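Planner notes, Clisero 2.4
18 Jul 2018

Quick one this month, half of us are out. 2.4 is tagged and on the package server. If you're still on the June build please move, we won't be backporting.

Main thing: grasp planner no longer blocks on the full cloud. It takes whatever the segmenter has, scores up to 2,000 candidates, keeps the best 60, and re-scores those when the next cloud lands. Median plan time down to 214 ms on the Hisia bench. It was 675. Same machine, same scenes, no new GPU.

Also in:
- collision margins are per object now, not global (finally)
- Platov driver reconnects by itself after a dropped socket
- the log viewer scrubs backward. Only took a year
- config files with tabs in them fail with a real error mesage

Not in: the Björklund solver. Still loses the elbow-up solution near the joint limits, and we'd rather ship late than have the arm pick a silly pose. Next release, probaly.

Known trouble. Shiny stuff and glass still give holes in the depth, so anything like the toaster oven on the play kitchen table gets a ragged mask, and the approach vector wanders once the gripper is close. The colander is its own problem, all those little perforations. Workaround for now: set hole_fill to 2 and turn off normals smoothing. 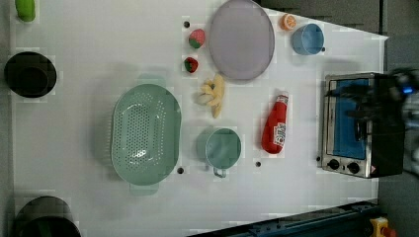

Platov wrote back on the draft to say that hole_fill at 2 closes up mug handles on their side, they run it at 1 and raise the candidate cap instead. Fair. Try both, send logs. Bag files go in the usual share, please put the build number in the file name this time.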